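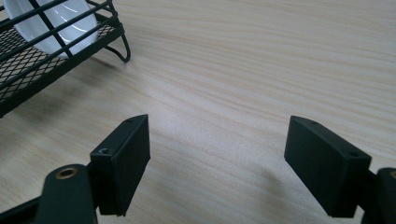
Tulel wants your kitchen chores, and it wants to rent you the tool

Another month, another kit that promises to teach a robot arm housework. The Tulel hand-held gripper comes as a lease: 400 dollars a month for the tool, a login, and a promise from the sales side that 40 demonstrations of a task are enough to get an arm doing it alone. We have heard numbers like that before. They usually come from a demo where the plate never moves.

The hardware is plain enough. Two blocky black fingers, screw holes in the pads, brass-colored bushings where the linkage turns. Percy Paucar at Altascombe has had one since October and has no complaint about the build. His complaint is the billing. Uploads past 24 hours of recording in a month cost extra, and he only found that out from the invoice.

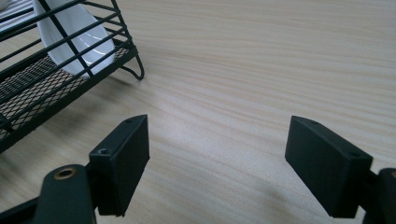 Page last changed: July 20, 2025

Dish racks are the task Tulel likes to push, and I can see why they picked it. A white plate on edge behind black wire rods is a fair test. The fingers have to open wide, come in at a slant and miss the rails, and a glossy rim gives them very little to hold. On a bare wooden tabletop with soft light, fine. I would like to see the same thing in a sink full of forks.

Nidia Usuga asked the company for failure rates by task. She got a brochure. The brochure says 4,000 recordings went into the base model but leaves out how many were plates, how many were racks, and how many kitchens they came from.

Başaran sells a similar tool outright, and Fata will lend one to schools for a term. Neither makes the 40-demo claim. If you are tempted by Tulel, ask for a month without the lease and use your own rack - then read the upload terms twice before you sign.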